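**Incidencia 1111 – Diferencias de volumen en recepción de gasóleo, terminal de Lirkammont**

- Estado: cerrada con seguimiento
- Prioridad: alta
- Abierta por: Nektarios Zervas (operaciones de terminal)
- Asignada a: Gwenaël Moulin (medición y sistemas)
- Sistema afectado: Horkero, módulo de recepción y balance
- Equipo afectado: caudalímetro de la línea 2, tanque 43

### Descripción inicial

Desde el cambio de versión de Horkero, el balance de recepción del tanque 43 no cuadra con el albarán del proveedor. La diferencia sale siempre en el mismo sentido: el sistema registra menos producto del que figura en el albarán. En la última descarga fueron unos 2000 litros de menos. Las descargas por la línea 1 cuadran dentro de la tolerancia.

El proveedor, Oretti, ya ha preguntado dos veces por la conciliación de junio y contabilidad no puede aprobar la factura mientras el balance siga en rojo. Pido que se mire antes del siguiente barco.

N. Zervas

### Registro de trabajo

**08:15 – Moulin**
Recibida. Necesito el informe de descarga en bruto (no el PDF, el fichero de texto), la sonda de nivel del tanque antes y después, y la temperatura media del producto. También quién hizo la medición manual, si se hizo.

**08:50 – Zervas**
Adjunto los tres ficheros. Medición manual hecha con cinta al terminar, firmada por el turno de noche. La cinta coincide con el albarán, no con Horkero.

**09:30 – Moulin**
Si la cinta y el albarán coinciden, el producto está en el tanque y descarto de momento fuga o desvío a otra línea. Queda el caudalímetro, la conversión a 15 °C o la tabla de calibración del tanque.

Comprobado en Horkero:

1. Tabla de calibración del tanque 43: misma revisión que antes de actualizar. Sin cambios.
2. Factor de medidor de la línea 2: coincide con el certificado.
3. Densidad de referencia: correcta para gasóleo A.
4. Temperatura de línea: aquí hay algo raro. El valor que usa el cálculo no cambia en toda la descarga.

**09:55 – Zervas**
En el panel de campo la temperatura sí se mueve. Acabo de mirarlo.

**10:20 – Moulin**
Entonces el transmisor Sakamoto mide y el dato se pierde entre el concentrador y el servidor. ¿Podéis sacar el registro del concentrador? Menú Diagnóstico, Exportar, últimas 24 horas. Si pide clave de mantenimiento, es la de siempre, no la nueva.

**11:05 – Zervas**
Exportado y subido a la carpeta de la incidencia. Ha pedido la clave nueva, por cierto.

**11:40 – Moulin**
Visto. El concentrador envía la temperatura en el registro 93. Horkero, tras la actualización, lee el registro contiguo, que contiene el valor por defecto de arranque. Como es un número válido y está dentro de rango, no salta ninguna alarma. La línea 1 tiene el mapa antiguo cargado a mano y por eso no se ve afectada.

Esto explica el sentido de la diferencia: el valor fijo es más alto que la temperatura real del producto, y la corrección a 15 °C resta volumen de más. Falta ver si explica toda la cantidad.

**12:30 – Moulin**
Recalculada la última descarga fuera de Horkero con la temperatura del concentrador. La diferencia baja mucho, pero queda un resto por encima de la tolerancia. Sigo.

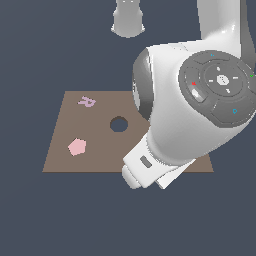
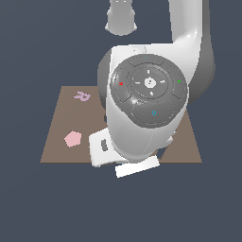 *Adjuntos 1 y 2: imágenes de simulación, brazo robótico blanco sobre un tablero marrón.*

**13:45 – Moulin**
Pregunta para el turno: ¿se purgó la línea 2 antes de empezar a bombear? En el fichero de descarga los primeros minutos salen con caudal irregular y el arranque del contador es posterior al de la bomba.

**14:10 – Zervas**
Hablado con el jefe de turno. Se purgó, pero el lote en Horkero se abrió tarde. El operador tuvo que reiniciar la sesión porque la pantalla se quedó en «Esperando confirmación de tanque». Cuando volvió a entrar, la bomba ya estaba en marcha.

**14:25 – Moulin**
Ahí está el resto. El totalizador del caudalímetro es acumulativo y guarda lo que pasó antes de abrir el lote. Comparo el totalizador físico con el del lote.

**15:00 – Moulin**
Hecho. Sumando el volumen anterior a la apertura del lote y aplicando la temperatura correcta, la descarga queda dentro de tolerancia respecto al albarán y a la cinta. Son dos causas independientes.

### Causa

- **Principal:** mapa de registros incorrecto para la temperatura de la línea 2 tras la actualización de Horkero.
- **Secundaria:** apertura tardía del lote por bloqueo de la sesión del operador en la pantalla de confirmación.

### Acciones realizadas

1. Corregido el mapa de la línea 2. Temperatura leída del registro 93 y comprobada contra el panel de campo en tres momentos distintos.
2. Recalculada la última descarga y generado un balance rectificativo. El original se conserva con la marca «sustituido».
3. Añadida una alarma de valor congelado: si la temperatura no varía durante diez minutos con caudal, aviso en sala de control.
4. Enviado el rectificativo a contabilidad y a Oretti.

### Pendiente

- Recalcular las demás descargas por la línea 2 desde la actualización. Los ficheros en bruto están completos, salvo uno que se guardó sin la columna de temperatura. Para ese habrá que usar la media del tanque y anotarlo.
- Bloqueo de la pantalla de confirmación: abierto caso con el soporte de Horkero. Hasta que respondan, no arrancar la bomba sin ver el lote en estado «Abierto». Instrucción puesta en el tablón de sala y en el relevo.
- Pasar la línea 1 al mapa nuevo. No corre prisa, pero mientras siga a mano se puede perder en la próxima actualización.

**16:40 – Zervas**
Contabilidad confirma que ha recibido el rectificativo. Por mi parte se puede cerrar si lo pendiente queda en seguimiento. ¿El aviso de valor congelado sale también en el móvil del jefe de turno?

**16:55 – Moulin**
De momento solo en sala. Para el móvil hay que dar de alta el grupo de avisos y eso lo lleva sistemas – dejo la petición hecha.

**17:10 – Moulin**
Cerrada con seguimiento. Reabrir si en la próxima descarga por la línea 2 el balance vuelve a salir fuera de tolerancia, y adjuntar en ese caso el fichero de texto desde el principio.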